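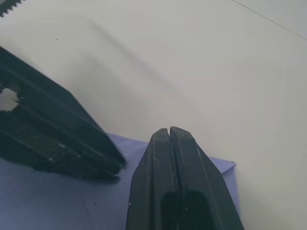
Figure 1. Closed gripper fingers, close up.

Keeping Bread Fresh in Plikach Homes
Student project report, May 28, 2020

When I first picked this subject I thought it would be a small one, something I could finish over spring break with my mother's bread box and a notebook. Then I began asking people on our street how they kept their loaves, and everyone had an opinion (often a strong one!), so the project grew into a survey as well as a kitchen test.

The survey had 16 questions and went out in March through the school newsletter and the message board at the Kudo bakery. I got 223 replies, which was far more than I had hoped for, and I am grateful to every person who took the time, especially those who wrote long notes in the margins about their grandparents' pantries. Paper bags were the most common answer, with plastic bags second and the freezer third. Older neighbors were fond of cotton cloth, and one of them lent me hers so I could test it properly.

For the kitchen test I bought plain white loaves from Kudo, all from the same morning's baking, and stored them four ways: paper, plastic, cloth, and a lidded tin. I cut a slice from each loaf every evening for three days, pressed it with my thumb, smelled it, and asked my family to score it without knowing which was which.

The plastic bag kept the crumb softest, but the crust turned leathery by the second evening and my father refused to score it any higher than a two. Paper did the reverse. The cloth loaf was a pleasant surprise on the first day and rather dry after that, and the tin landed somewhere in between.

I should mention that our kitchen is warm in the evenings, and a thumb is hardly a laboratory instrument. I would also like to repeat the whole thing with rye, as so many of the replies asked about it and I had only tested white. The leftover slices became bread pudding, and the recipe is in the appendix after the survey questions.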